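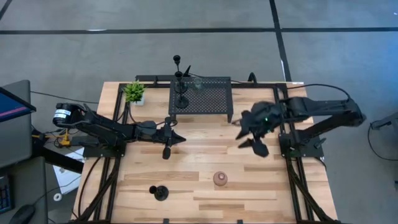 Gestoser began with a box of odd glasses and a table that was too big for the house it was in. Sigrún Ragnarsson had been hunting through church sales and farm auctions for years, bringing home candle holders and little cups that had lost the rest of their set, and by the spring she took the lease on our first shop there was hardly a cupboard left for the plates. We still work in much the same way as she did then, on a good wooden top made of planks in all different tones, with a black mesh stand at the back to give things a bit of height. A tall black candlestick at one corner, a clear glass cup beside it, a small green plant in a square white pot off to the left - that is as good a start as any, and most of our table settings begin with something very close to it.

We are a small homewares company, and we sell and hire out the things that go in the middle of a table. Candle holders, glass cups, jars, trays, pots for small plants. We don't do dinner plates or cutlery, although people ask us nearly every week and we are always happy to send them along to Premmont, two doors down, who have been very good neighbours to us and who keep a far better range of forks than we could ever manage.

The name comes from a word Sigrún's grandmother used for the fuss that goes on before guests arrive. Sigrún has never found it in a dictionary and suspects the family made it up, but it suited the business and it fit on the sign.

What we like doing best is putting a group together. A customer comes in with a colour in mind, or a tablecloth over one arm, or a photo of their dining room, and we clear a bit of space and start setting things out. Black is our favourite place to begin, as it sits happily with almost any timber and lets the coloured glass do the talking. After that we bring in something short, something with a bit of texture, and something green. Then we usually take one piece away again, walk off and put the kettle on, and have another look when we come back.
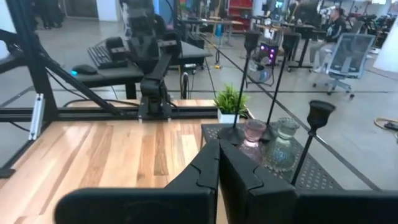 It can take ten minutes or it can take most of an afternoon, and we have never minded which. Some of our nicest customers are the ones who changed their minds four times and then went home with the first arrangement after all.

Our hire side grew out of exactly that sort of visit. A couple getting married in April wanted enough candle holders for a whole hall and had no wish to own them afterwards, so Sigrún lent them everything on the shelves, and they came back on the Monday - washed, wrapped and with a slice of cake on top. These days the hire range stands at 3029 pieces, kept in 157 numbered tubs in our storeroom on the Blöndal side of the building, and we pack every order ourselves. Each tub has a list inside the lid, written in pencil so that it can be changed when something gets chipped. Please do tell us if something gets chipped! We would much sooner know, and we have never yet been cross about it.

Most of our own pieces fall into two families. The plain range is the black one, thin-stemmed and simple, and it is what we'd suggest if you are buying your first pair. The other is called Brullix, and it is our pressed and patterned glass, in clear, pale green and pink. Brullix is Sigrún's great love. She will tell you that ribbed glass ought to be looked at in the evening with the big light off, and she is quite right, but it is lovely in the middle of the day as well, and it doesn't have to be kept for best.

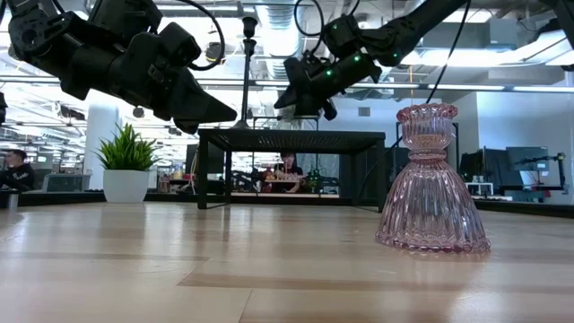 Pink ribbed glass with a beaded rim, on a bare wooden table.

A word on looking after it all. Coloured glass should be washed by hand in warm water and dried with a soft cloth. If wax has set hard in a cup, leave it somewhere cool for an hour and ease it out with a wooden spoon handle, never a knife. The black pieces need only a wipe.

You are very welcome to come in and have a browse without buying a thing. If you'd like to bring your own bits and pieces from home to see how they get along with ours, please do, and bring the tablecloth too if it isn't a bother. For large hire orders it helps to ring ahead, so that we can have the tubs down from the top shelves before you get here. We can lend you a tray to practise with while you make up your mind.

Page last updated 6/29/06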